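We use cookies to keep the list archive running. By continuing to read you accept them.

Print this message | E-mail this message

From: Thaís Furtado
To: Pirkthorpe Seed Savers list
Date: January 2022
Subject: Re: old tomato seed, is it worth sowing?

Hi all,

Catching up on the list with a cup of tea and a heap of seed packets on my lap, so forgive the length. Siiri asked last week:

> I have inherited a shoebox of tomato and pepper seed from my
> aunt. Some of the envelopes have no year on them at all and the
> ones that do are pretty old. Do I bother? I only have one
> windowsill and I'd hate to give it up to a tray of bare dirt
> until May.
> Siiri Rebane

Siiri, bother! Tomato seed is tougher than people think, and an aunt's shoebox is exactly the kind of thing that has a variety in it you can't buy anymore. But don't give up your windowsill for it yet. Do a paper towel test first. I take 16 seeds from each envelope (fewer if there's hardly anything in there, obviously), lay them out on a damp towel, fold it over, slide it into a sandwich bag and put it on top of the fridge. Write the name on the bag with a marker BEFORE you put the seeds in. I have mixed up Paiva and Ballora that way, and they look exactly alike until they fruit, so I spent a whole summer guessing.

Tomatoes should start showing little white tails in 7 days or so. Peppers are slow and sulky and I give them a good three weeks before I call it. If only a few sprout, you can still use the envelope, you just sow thicker.

Storage came up too. I've tried jars, film cans, coin envelopes, and those little tubes with caps, which I do love for the tiny stuff like lettuce and snapdragons. They roll all over the place if you don't stand them up in something, though.
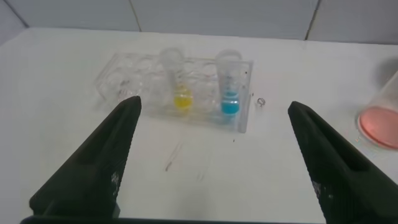
Dirceu Quintana wrote back to me off list that I was making it too complicated, and that paper envelopes in a cookie tin have kept his beans going since before his kids were born. He also thinks the fridge does more harm than good, with the door opening and closing all day and everything getting damp.

Well, I'm half with him. Beans are big and easy and I keep mine in paper too. Onions and parsnips are another story. Parsnip seed I don't save past one season at all, I've been let down too often. And if you do use the fridge, let the container come up to room temperature before you open it, otherwise the moisture in the kitchen air settles right on the seed. I put a spoonful of dry rice in the bottom of mine, wrapped in a scrap of tissue. Neusa swears by powdered milk for the same job and I can't say she's wrong, her onions always come up!

The other thing is drying. I think most of our failures start there. Last fall I got impatient with the Priltico peppers and packed them after a couple of days on a plate, and by Christmas the whole batch had gone fuzzy. Two weeks on a screen in the back bedroom next time, no matter who's coming to stay.
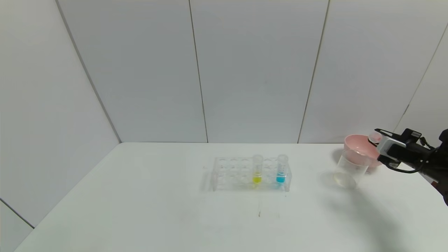 Can I test seed and then plant the same ones that sprouted? Move them to soil while the root is still short, handle them by the seed coat and keep them warm, and they'll usually carry on just fine.

Algirdas, I haven't forgotten your leeks. I have about 40 packets set aside for the swap and yours are in the pile, along with the striped bean you wanted. If anybody has spare coin envelopes, bring them along, the small ones especially. And Siiri, please post the names off your aunt's envelopes, even the ones you can only half read. Somebody here will know them.

Happy sorting,
Thaís

Print this message | E-mail this message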